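Pendham Robot Cell, minutes of the fault meeting
June, start 11:15, room next to the cell 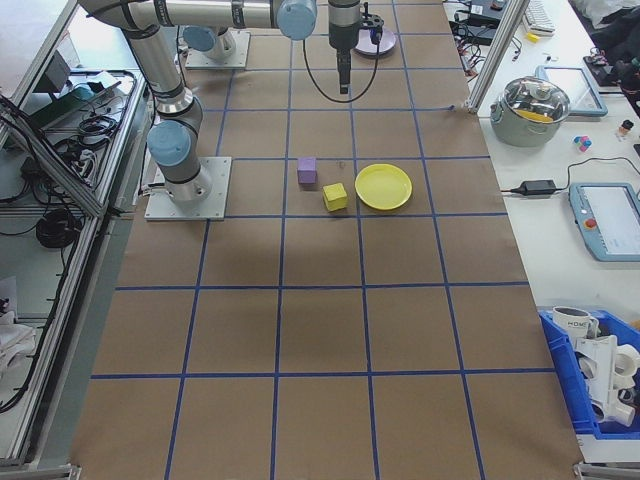

1. Purpose
The meeting was called after the protective stop during the block and plate task. The minutes of the previous meeting were accepted with no change.

2. What happened
The arm was going down to take a block when it stopped with fault 726 (wrist joint, position deviation). The gripper stayed closed above the paper. The operator pressed the emergency stop on the pendant and informed the shift. No person was inside the marked area and no one was hurt. After the restart the same fault came again in the second cycle, so the task was ended for the day.

3. Discussion
Skandton looked at the log and said that the deviation grew during up to 20 cycles before the stop. Two causes were considered. The first is the cable at the wrist, which hangs in a loop and may pull when the wrist turns far. The second is a wrong payload value, left from the test with the Firau gripper. The meeting could not decide between them. It was also noted that the first restart was made without a written check. This is against our procedure and must not be repeated.

4. Decisions
a) The task stays stopped until the wrist cable is inspected and fixed along the link. Action: maintenance.
b) The payload value is to be measured again and written on the cell sheet. Action: Skandton.
c) Polat will be asked if fault 726 is known for this controller version. The log file is to be attached.
d) First run after repair at reduced speed, with one person at the pendant all the time.

5. Other points
The question about the second arm was moved to the next meeting. It keeps its power off until point 4 a) is closed.

End of meeting 12:05.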